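Gripper day, finally

22/12/2018

Print this post | E-mail this post

Right, quick one before the shops shut. Been meaning to write up the gripper business since August and if I don't do it now it'll be next year and I'll have forgotten which screw was which.

So. The arm in the back room at Hullstead. It does one job, picks a block up off the table and puts it in a bin, and it had got bad at it. Not terrible. Just one in every few it would close, lift, and the block would swing round in the fingers like a gate. Then it hits the rim of the bin and you start again. I'd been blaming the software for weeks (sorry, software).

Power off first. I know, I know. But I have been pinched by this thing before and it does not let go because you swear at it.

Took the old fingers off. Two screws each, and one of the four was only finger tight, so there's half the answer already. The other half was wear. If you lay the old pair side by side on something flat you can feel a dip on the inside of one tip, run your nail along it. The other one hardly touched. So it had been closing crooked and rubbing on one side all that time.

Printed a new pair overnight. Black, same file as before, only I made the tip a bit rounder and put 2 more walls on. Set it to 40 percent infill because the last lot flexed when you squeezed them. First go came off the bed with a curl at one end so that was binned, second go fine. Didn't clean them up properly. I was in a hurry and it shows.

Fitting order, for my own benefit next time:

Fingers on loose, screws in but not nipped up.
Close the gripper slowly by hand onto a bit of card.
Push both fingers up against the card so they sit flat to it.
Now tighten, a bit on one side then a bit on the other. Don't do one side all the way, it walks.
Open, close, look again. Do that a few times.

After that, the zero. The controller remembers where it thinks shut is, and with new fingers that's wrong by whatever your printer felt like that night. Close it empty with the force right down, read the number, type it in. Mine came out at 218, the old one is written on a bit of tape on the controller and it was nowhere near. Crossed it out, wrote the new one under. Very high tech.

Then the cables, which I always leave and always regret. There's a bundle that runs down the arm and if it's tied too tight at the last joint it tugs on the gripper when the wrist turns. Cut the ties, gave it some slack, tied it again. Went round the clamp on the rail too while I was down there, gave the knob a quarter turn. It always wants a quarter turn.

Blue block out, bin out, and on to trying it.

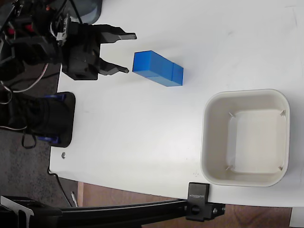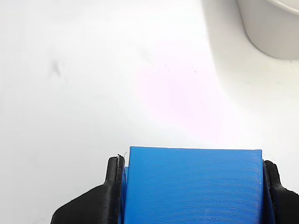

Same blue block in both, jaws open in the first and shut on it in the second. Stringy bits still on the left fingertip, yes.

Did 6 picks in a row with the block left at whatever angle I happened to drop it. All in the bin. One landed on its end but I'm not fussed about that, it's a bin. Then I turned the force down a notch and did them again and still no swinging, so I've left it on the lower setting. Less wear, hopefuly.

Things still to do:

Trim the strings off. Side cutters, a minute's work, so it'll be March.
Threadlock on the finger screws. Rowlands had run out of the blue stuff and I wasn't going to use the red and never get them off again.
Wipe the table down.
Write the zero somewhere better than tape.
Print a spare pair and put them in the drawer, labelled. The last spare pair was in the drawer not labelled and turned out to be for the other gripper, the one from the Onis kit, which has a diffrent hole spacing. An hour of my life that was.

Someone asked in the comments last time if it's worth buying metal fingers instead. Maybe? They mark the blocks though, and if the arm goes into the table by mistake I would much sooner snap a bit of plastic than bend something that costs real money. Ask me again when I've snapped these.

Also the wrist makes a small click on the way down now. Didn't before. Or I didn't hear it before. Going to pretend it's the cable tie till after Christmas.

Print this post | E-mail this post

Recent posts
Moving everything to the back room at Hullstead
The Forov controller and its awful menus
Cable ties, a rant
Bed levelling again
What's in the spares drawer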